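Tulholm Workshop Users' Group
Minutes of the May meeting, Thursday, 6:30 p.m., upstairs room

Chair: Emilian Ursu
Present: nine users, one representative of the Cervantes unit
Apologies: received from the Nirkard bench holders

1. Minutes of the previous meeting

Accepted with one correction. Under item 4, "cutting mat" should read "cutting board". The board is the one kept on the shelf by the sink.

2. Matters arising

2.1 Shelf labels. Done on the left-hand bay. The right-hand bay is waiting for a decision under item 5.

2.2 Door closer. Adjusted twice. It still slams when the loading door is open. Emilian Ursu to ask the landlord for a replacement arm – no further adjustment to be tried by users.

2.3 Invoice from Dravari for rail end caps. Paid, 279. The caps were delivered in the correct profile. A bag of spares is in drawer 2.

3. Table coverings

3.1 The group reviewed how the extrusion tables are covered. At present the covering is whatever cloth is at hand. Complaints received since the last meeting were that small parts fall between the bars, that cloths are left on overnight, and that cloths slide when a sheet is dragged across them.

3.2 A fitted plywood top was proposed. Quoted price from Nirkard is 700 for the pair, cut and edged. Against: the bars are needed bare for clamping, and a top of that size has no storage place. The proposal was not carried.

3.3 A rubber mat was proposed. One user reported that the sample mat left marks on light card after a weekend. Sample to be returned.

3.4 Agreed that cloth stays in use, on these terms:
Cloths are to be flat under the work area. Folds at the table edge are acceptable.
Any cloth hanging over the side is to be kept clear of the floor.
Printed and plain cloths are equally acceptable. A request for plain cloths only was withdrawn.
Cloths come off at the end of the session and go in the bin marked for washing.

3.5 Washing stays on the existing rota. The Cervantes unit takes June.

4. Cardboard

4.1 Stock. The rack holds too many part-used sheets. Users are keeping offcuts on the chance of a later use, and full sheets can't be pulled without moving them. Sheets with a straight edge shorter than a forearm are to go to recycling.

4.2 Condition. There was a long discussion about damaged corners. One view was that any torn sheet should be discarded. The other view was that a torn corner does not matter for a base sheet or a test piece. Agreed that a sheet with corner damage may be kept if it lies flat and has at least one sound long edge. Sheets with a crease that stands up from the table are to be discarded.

4.3 Marking. Pen marks are to be small and on one face only. Arrows, initials and crossings-out make a sheet hard to reuse. A dot is enough for a center mark.

4.4 Orders. Next order is 99 sheets, single wall, brown. The supplier's minimum was queried. Emilian Ursu confirmed that the figure is the supplier's bundle and can't be split.

5. Small parts storage

5.1 Blocks, cubes and spacers are now in three different places. Agreed to bring all of them to the right-hand bay, in the shallow trays, sorted by size. Material is to be written on the tray front.

5.2 Blocks are not to be stored on the table rails between sessions. During a session they may be set down there if they are out of the work area.

5.3 Two trays are missing lids. Lids to be looked for before new ones are bought.

6. Lighting

The tube over the rear table flickers for the first few minutes. Replacement is in the cupboard. To be fitted when the tall ladder comes back from the Cervantes unit.

7. Any other business

7.1 Tape. Masking tape left on the aluminum rails for more than a few days is hard to remove. Users to take up their own tape.

7.2 The kettle shelf is not a place for drying glue brushes.

7.3 A request for a later closing time was deferred. The person making the request was not present.

8. Actions

Emilian Ursu: door closer; cardboard order; return of mat sample.
Cervantes unit: cloth washing in June; return of tall ladder.
All users: part-used sheets out of the rack before the next meeting.
Right-hand bay labels: to follow once item 5.1 is complete.

The meeting closed at 7:50 p.m.

Attachment to items 3 and 4

Table covering and sheet condition are to be read together when a work area is set up. The brown sheet on the blue cloth meets 4.2, with a torn corner, faint creases and a long straight edge, and the small dark dot near its center is the size of mark meant in 4.3. The cloth hangs over the table frame with folds at the left, as 3.4 allows, and its printed part with the pine trees and ridges falls under the same item. The two small wooden cubes on the rails behind the cloth are covered by 5.2.

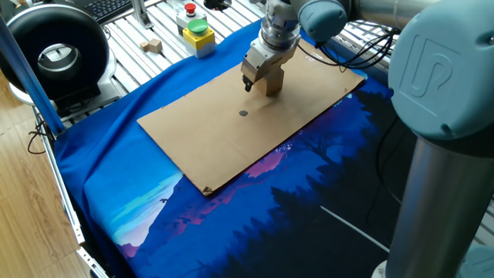
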